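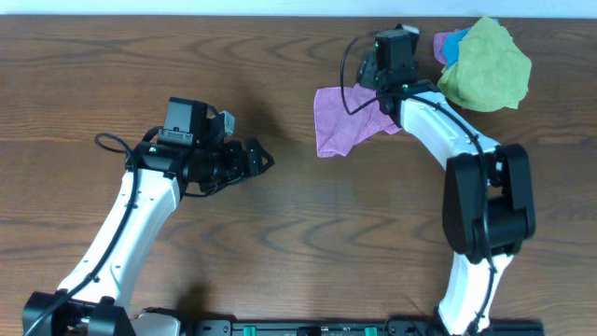

Furniture Materials, Unit 4: Reading Wood Grain

Reading before class: the chapter on tree growth in the course pack. Bring the sample board you were given last week and a soft pencil.

What grain means

The word is used for several different things. In this course we use three separate terms.

Grain direction is the way the fibers run along the board. Figure is the pattern you see on the face. Texture is the size of the pores and whether they are even across the surface. Oak has a coarse texture and maple has a fine one, and either can have plain or showy figure.

Where the pattern comes from

A tree adds a layer of wood under the bark each year. In many species the wood laid down in spring is lighter and more open than the wood laid down in summer. The saw cuts through these layers, and the angle of the cut decides what shows on the face.

Flat sawn: the rings meet the face at a low angle. The face shows wide curves, arches and wavy lines. Most tabletops sold with a strong pattern are cut this way.

Quarter sawn: the rings meet the face close to a right angle. The lines are straight and narrow. In oak you will also see pale flecks where the rays are exposed.

Rift sawn: between the two. Straight lines, few flecks, more waste at the mill.

Movement

Wood shrinks and swells across the grain as the air gets drier or damper. Along the grain the change is small enough to ignore for furniture. A flat sawn board moves more across its width than a quarter sawn board of the same species, and it is more likely to cup.

Shrinkage tables give the change from green wood to oven dry. Indoors you will only see part of that range. Do not use the full table value when you work out the gap for a panel.

Worked case: a solid top 300 mm wide is fixed to a frame. We allow 2 percent change across the width for this exercise. The movement is 6 mm in total. If the top is held at the center, each edge moves 3 mm. If it is held along the back edge, the front edge moves the full 6 mm. Slotted screw holes or wooden buttons will both take up this much.

Finish and color

Oil and varnish deepen the contrast between light and dark lines. Stain goes further, especially on open-pored wood, where it collects in the pores. On pine it can reverse the pattern: the soft spring wood takes more stain than the summer wood and ends up darker.

Test on an offcut from the same board. Sand it to the same grit as the finished piece.

Veneer and printed surfaces

Look at the end of the board. On solid wood the lines on the face carry on into the end grain. On veneer they stop at a thin layer. A printed surface often repeats the same knot or curve farther along, and the edge strip may not match the top.

Exercise

Mark the grain direction on both faces and one edge of your sample board. Sketch the end grain and say how the board was sawn. Then draw the shape it would take if it cupped, with the bark side labeled. Hand in the sketch with the board. Sample boards go back in the rack marked Trireo after grading.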